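Blocks, again
8/22/20

So I finally dealt with the block box. If you've been reading for a while you know the box I mean, the one that's been living under the hall bench since we moved in and that I kick every single time I put my shoes on. It came to us from my aunt's house in January with a lid that didn't fit and a smell of old crayons, and I said I'd go through it that weekend. Ha!

What got me going was Sheyla Grajales, who left a comment on my last post asking how to clean old painted wooden blocks without taking the paint off. Good question, and I had no idea, so I did what I always do and just started.

First I dumped everything on a bedsheet. Blocks, yes, but also a comb, dried-up markers, a key to nothing we own and a whole lot of puzzle pieces (if anyone is missing the bottom of a lighthouse, write to me). The puzzle pieces went in a bag. The comb went in the trash.

Then the washing. Please don't soak them! I soaked one as a kid and it swelled up and never sat flat again. I used a rag wrung out in warm water with a tiny bit of dish soap, wiped each block, wiped it again with plain water and stood them on a towel by the window overnight. For the crayon marks I tried baking soda on a damp fingertip – gently, gently – and most of it came off. A little of the paint came with it on one red block, so test a corner first.

I did think about repainting. Percy Marulanda from down the street offered me the rest of a can he used on his porch, and I went back and forth on it for two days, but I like them banged up. The greens especially. They've got that slightly bluish color you don't see on new toys, and all the little dents make them nicer to hold. 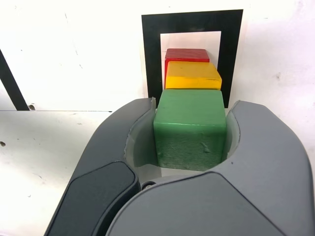
My favorite green one, scuffs and all.

The sorting is where I lost the afternoon. I started by color, then changed my mind and did it by shape, then ended up building a tower, which fell on my foot. In the end the cubes got their own shoebox and everything else went back in the big one. The lid still doesn't fit. I've tied it on with kitchen string for now.

Next up is the button jar, and I'm already scared of it. Sheyla, let me know how yours come out, and if you find something better than baking soda for crayon I want to hear it!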